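Gorkard Street Language School

About us

Hi, and welcome! I'm Lilibeth Cruzado, I run the place, and I'm the one who answers the phone if you call before lunch (after lunch it's usually Cillian, who will talk to you for as long as you let him).

We teach languages to grown-ups. Evenings mostly, a few mornings, small groups, real conversation from the first night. Right now that means Danish, Greek, Irish, Spanish and Tagalog, which I know is a funny mix. People ask how we picked them and the answer is that we taught what we could speak. If a Portuguese teacher walks in tomorrow and we like her, we'll teach Portuguese.

How it started

I used to work in the billing office at Brivinex. It was a fine job with good people and a parking space, and I was bored out of my mind. Svend Bech had the desk across from mine, and he'd been trying to get me to say his name properly for months. I couldn't do it. So one day I made him a deal: he'd teach me Danish over lunch and I'd teach him Tagalog. Other people started pulling up chairs. Then they started bringing sandwiches for us, and somewhere in there it became a class.

When the company moved out to Bilonberg, Svend and I both decided not to go. We rented a room over the Haddad bakery, bought a whiteboard and 2 folding tables, and put a note in the window downstairs. I had $1,589 in the account I'd set aside for this, and I remember the number because I checked it every single morning that first year, sometimes twice. The smell of bread came up through the floor at all hours. We had students who I'm fairly sure signed up for the rolls.

We've since moved down the block to a place with heating that works and a door you can find without calling us first. The bakery still sends up a tray on the first night of each term, and if you're late there won't be any of the cheese ones left.

What a class is like

You sit around one big table. The teacher says hello in the new language, and then, well, keeps going! There's no textbook for the first month. You'll learn how to say who you are, where you live, what you'd like to eat and how to ask somebody to slow down please, and you'll say all of it badly, and so will the person next to you. I still do this myself. I'm in Makis's beginner Greek group for the second time around and I cannot hear the difference between two of those vowels that he swears are different. (They may be the same vowel. I've asked him and he changed the subject.)

After the first month we hand out our own booklets. Svend wrote the Danish one and it's mostly about buying train tickets and apologizing. The Spanish one has a long story in it about a missing suitcase, with a new chapter every week, and people get really worked up about who took it.

We give homework, but it's the kind you can do on the bus. Label your kitchen. Leave your teacher a voicemail. Order something over the phone, if you're brave. We don't give grades. If you need a certificate for work or for a visa we can get you ready for the outside exam and tell you where to sign up, but please let us know at the start, as those students need more writing practice than we normally do.

The people

Svend Bech teaches Danish and does the schedule. He's patient, very tall, and strict about starting on time. Class begins at 6:30 p.m. and with Svend it really does begin at 6:30 p.m.

Makis Vasilakis came to us from a restaurant kitchen, where he'd been teaching the other cooks to swear in Greek. He teaches a cleaner version here, and his advanced group reads newspaper columns and argues about them until we have to turn the lights off.

Enda Ó Néill and Cillian Carroll share the Irish classes. Enda grew up speaking it at home and Cillian learned it as an adult, so between them they can answer pretty much anything: Enda tells you what people say, and Cillian tells you why it made him want to quit in his second year. They also run our song night every May, which is loud and free and open to whoever wants to come.

And me, I teach Tagalog and Spanish, and I order the coffee.
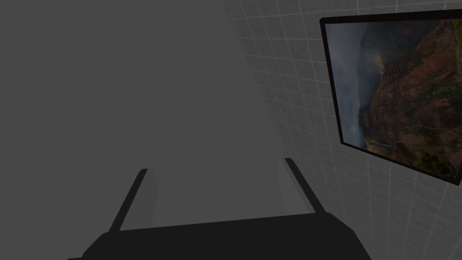 Prices and practical stuff

A ten-week term is $200, and that covers the booklet. You can pay in two halves if that's easier, just tell me when you sign up and I'll write it down. If you miss a class you can sit in on another group at the same level. If you miss a lot of classes we'll call you, and only because we wonder how you are!

We're on the second floor. There's an elevator at the back of the lobby, past the mailboxes, and the button sticks a little so give it a proper push. Street parking is free after 6 p.m. The number 2 bus stops across the road.

Kids are welcome at song night, but the regular classes are for adults. We've tried mixing the ages and the ten-year-olds were so much faster than everybody else that the grown-ups got gloomy.

The lending shelf

One more thing I'm proud of. Last winter Enda finally finished cataloging our books, and we have 752 of them, nearly all donated by students. There are Greek cookbooks, Danish crime novels (so many), picture books in Tagalog, and a big pile of Spanish comics that never seem to stay on the shelf for long. You can borrow whatever you like for as long as you're enrolled. Write your name in the green notebook, and please write it so that we can read it.

Come and try it

The first class is free in every language, and you don't need to book. Turn up a bit before half past six, tell whoever's at the desk which language you fancy, and they'll walk you to the right room. If you can't decide between two, do one this week and the other next week. Plenty of people have done that, and a couple of them ended up taking both.

Questions? Call us or stop by, and if the front desk is empty just holler down the hall.

Lilibeth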